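Vernusura 2 adds wrist views to its kitchen package
Product notes, April 2025

Penon has released Vernusura 2, the second version of its simulation package for teams that train and test two-armed household robots. The package contains a kitchen environment, a robot model with interchangeable grippers, and a scripting layer that records camera views and joint states on a common clock. Licenses are sold per workstation, with a separate rate for teaching labs.

The first version supplied a single view from the robot's head. Users could attach further cameras by hand, but the timestamps drifted and had to be corrected afterward. Version 2 ships with a head camera and one camera per wrist, all calibrated and triggered together. Svenja Hellwig, who led the rewrite of the camera module, said the wrist views were the most frequent request from existing customers. "Most grasp failures happen in the last few centimeters, and from the head you often can't see them," she said.

Views from the Vernusura kitchen, with its mosaic-tiled walls:
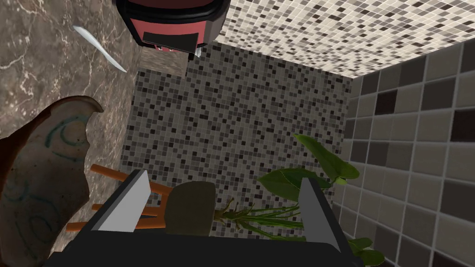
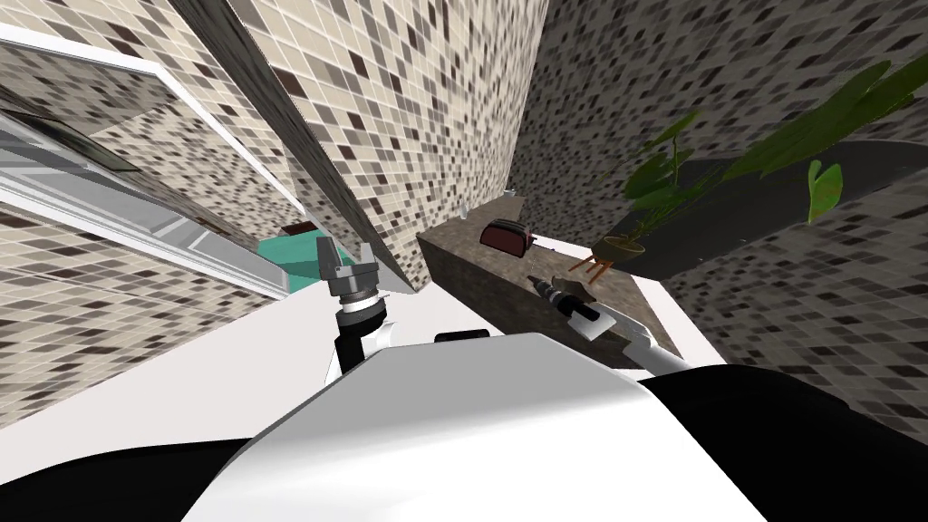
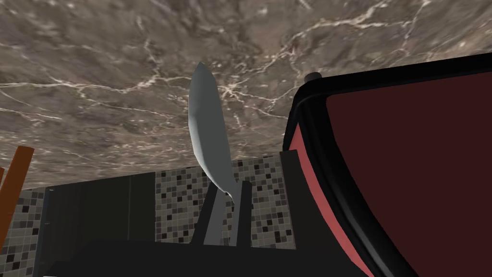 What has changed in the kitchen

Surface materials are now set independently of geometry. Stone, tile and wood finishes can be swapped between runs without rebuilding the collision meshes, and the object library has grown to 547 items. Each item carries a mass, a friction value and a grasp annotation. Thin items such as blades and flat utensils have been given finer collision shapes, after users of the first version reported that they slipped through closed fingers at low step rates.

The physics step defaults to 1000 Hz. It can be lowered for long batch runs, although Penon advises against this for contact-heavy tasks. Camera output is independent of the step rate.

Early use

Catríona Gallagher and Tudor Văduva tested a pre-release build at Barkel, where they maintain the evaluation suite for a mobile manipulator. Their notes are favorable on synchronization and less so on startup. Loading the full kitchen with all cameras enabled took noticeably longer than in the first version, and memory use rose with each scene reset until the process was restarted. Penon has confirmed the memory fault and plans a fix for May.

Văduva also points out that the wrist views roll with the arm. Policies trained on upright images will need retraining or a correction step – the package exports the camera pose with every image, so the correction is simple to write, but it isn't supplied.

Compatibility

Task scripts from the first version run unchanged unless they address cameras by index. Those scripts must be edited to use camera names. Recorded episodes can be converted with the included command-line tool, which leaves the original files in place. The importer for Kiều scene files is still marked experimental and doesn't yet carry over joint limits on doors and drawers.

Existing license holders can download the new version from their account page. Questions about teaching licenses go to Theda Heitmann at Penon's support desk.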